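January 7, 2020

Laundry day again. I was thinking I would do it on Sunday, but on Sunday I only slept and read, so the clothes waited.

In Broston my mother washed everything together and nothing bad happened to us. Here I became more careful, after the accident in July, when my good towel came out pink. Now I separate. Dark things first, then the light ones, and the blue things I never know where to put. They are not dark, but I do not trust them with white.

The machine takes 20 coins of the small kind if I use the one downstairs at Salameh, so I am happy that in this apartment there is one for us. The short program is enough for me. I put 2 spoons of powder, less than the box says, and my clothes smell fine.

I looked also in all the pockets. I found a bus ticket and a button which does not belong to any shirt I know.

The white basket by the washer, and some of the blue and navy clothes:
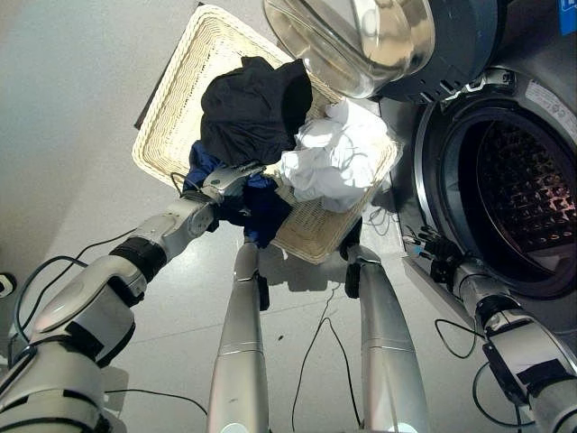
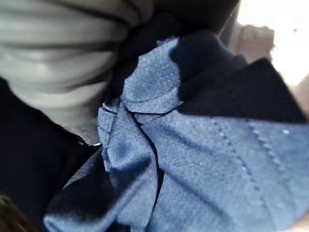 Evening

I made soup with the last potatoes and called home. The connection was bad, so we mostly said hello to each other. Tomorrow I must buy powder and bread, and answer the letter from Resel.

Recent entries
The window that does not close
Walking to Ralex in the rain
My 5 favorite soups

Last updated: January 2020
Contact | Copyright | Back to top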